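Matte Surfaces Should Be the Default

Office furniture is still sold on gloss. The Hestusik catalog lists 5 desk finishes, and only 2 of them are matte. I think the ratio is backward.

A glossy white top reflects ceiling fixtures as distinct bright spots. The eye adapts to the spot, and the paper beside it looks darker than it is. Dimming the fixture lowers both values together and leaves the contrast where it was. Diffuse reflection spreads the same light over the whole surface.

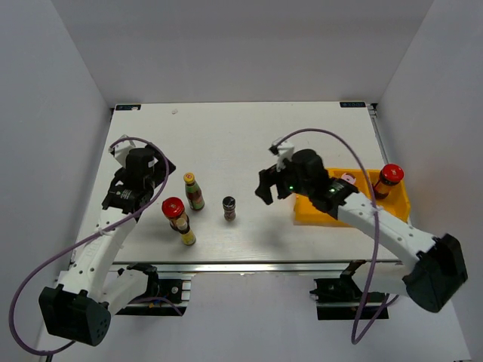
Cost and cleaning

The usual objection is cleaning. Matte coatings hold fingerprints, and the Vimen top I use needs a damp cloth every week. I accept that. The matte version cost $159, the same as the gloss, so price is no argument either.

Gloss meters read at 60 degrees, and a seller could print that reading on the label next to the dimensions. Skongate already does this for its shelving. Desk makers should follow, and buyers should ask for the number before they ask about color.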